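Print this page | E-mail this page

Dremovham Project: Frequently Asked Questions

What are you trying to find out?
Whether a robot can learn tidy-up jobs from people who do them by hand, holding the same sort of gripper the robot uses. We think it can, and we're having a great time testing it!

Who runs it?
Adel Belkadi leads the work at Iteo. The learning code is called Plaller.

How does the hand-held gripper work?
You squeeze, the two fingers close, and a camera on the tool records what the fingers are facing. Plaller then learns to match the view to the movement.

Why the felt on the fingers?
Bare plates let small parts slip. Felt gives a bit, so a slightly crooked grasp still has a chance — a cheap change, and our favourite one so far.

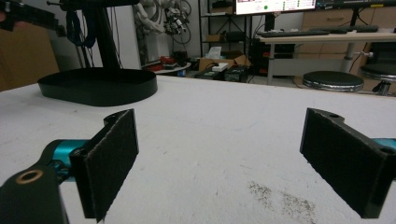

How many demonstrations do you have?
3,372 at last count, from 40 people.

Does it work yet?
On objects it has met before, the robot finished 80 tries out of 123. New objects are harder, and we'll have those results in May. Very small items still give it trouble (we're working on it!).

Do you clear the background before recording?
No. We want Plaller to cope with ordinary rooms, so monitors, stools and cables all stay where they are.

Can I try the gripper?
Yes, please do! Write to Adel and say which hand you favour.

Last updated 16/04/2019

Print | E-mail to a colleague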